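Sterkley Home Cooks Forum
Kitchen Kit and Tableware > Bowls, plates and serving

Thread: Replacing everyday bowls – buy a set or mix odd ones?

marrowfat_tin
September 19, 2023
We are down to three decent bowls out of a set of eight and the pattern was dropped in February. I want something for porridge, soup and pasta that will go in the dishwasher and the microwave. The choice so far is a full set from Donska or picking up single white ones as they come along. White with a dark brown band at the rim is the look we both like.

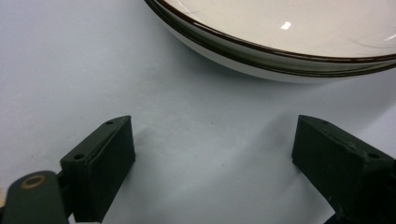
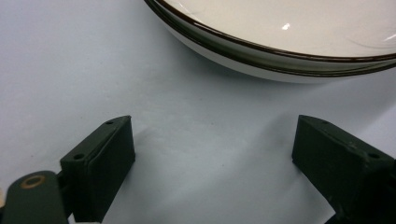 Budget is not huge. What would you do, and is a coloured rim a mistake?

Replies

pantry_left
Buy singles. A set is only a set until the first one goes, and then you are back where you are now. We have plain white from four or five different shops and on the table they look near enough the same. The only rule I keep is that they must nest, so take one of your old ones to the shop with you.

GreyGoose_Oven
I'd go the other way. Odd bowls never stack properly, even when they look as if they will. The foot is a different width on each make and you end up with a leaning pile. We bought twelve Donska when there are only four of us, put six in the loft, and have been fine for years. It costs more at the start.

marrowfat_tin
The loft idea is good, but I would want to be sure of the size first. How much do yours hold?

GreyGoose_Oven
Mine hold 900 ml to the brim, so a proper helping of soup with room to carry it. Too big for cereal if you are careful about portions. There is a smaller one in the same range at 432 ml and we use those for porridge and puddings.

tealeaf37b
On the rim question – it depends how the colour was put on. If it is under the glaze you can wash it every day and it won't shift. If it is on top of the glaze it will wear, and it goes first where the bowls touch the rack. Run a fingernail across the edge of the band. If you feel a step, I would leave it in the shop.

pantry_left
I don't think the fingernail test proves much. I have a Delaunay plate where you can feel the line clearly and it has been through the machine hundreds of times with no change. Ask the shop, or turn it over and read the base.

tealeaf37b
It isn't proof, I agree. It is a quick check when there is no one to ask and nothing printed underneath. Plenty of seconds have no mark at all.

hob_number_two
Check the depth of your dishwasher rack before anything else. We bought wide shallow bowls for pasta, 186 mm across, and they fit the bottom rack only if every other slot is left empty. It means running it twice on a Sunday. Deeper, narrower bowls go in the top rack, but then the water sits in the foot ring and drips on everything when you unload.

marrowfat_tin
I had not thought of the rack at all. Ours is a slimline so I will measure tonight.

GreyGoose_Oven
Tip the bowls forward in the top rack and the foot ring drains well enough.

hob_number_two
Not in ours, the prongs are fixed.

saltglaze_fan
Has anyone said metallic rims yet? Plain brown is fine, but if there is any gold or bronze shine to the band keep it out of the microwave. I had a Pleveck dish that looked flat brown in the shop and it sparked the first time I warmed up some beans. The leaflet did say not to, in small print.

pantry_left
Which Pleveck was that? I have two of their serving dishes and both are marked as microwave safe.

saltglaze_fan
An older one, from a charity shop, with the leaflet still folded inside. I don't know about the new ones.

tealeaf37b
Also worth asking about knife and spoon marks. White glaze shows grey lines from cutlery, more so if the finish is matt. They are metal left on the surface and they come off with a paste of bicarbonate of soda and a soft cloth. I do ours twice a year.

marrowfat_tin
Thanks all. The slimline rack takes bowls up to 170 mm if I use every slot, so the wide ones are out. I rang the Donska shop in Sterkley and the smaller bowl comes in white with a brown band, under the glaze, and they will sell singles. I am going to buy two, use them for a month and then decide on the rest.

pantry_left
So singles after all.

GreyGoose_Oven
Singles from a set. Buy the spares before they drop that one as well.

hob_number_two
Take one of your old bowls along anyway and see if it nests in the new one. Ours didn't and we had to clear another shelf.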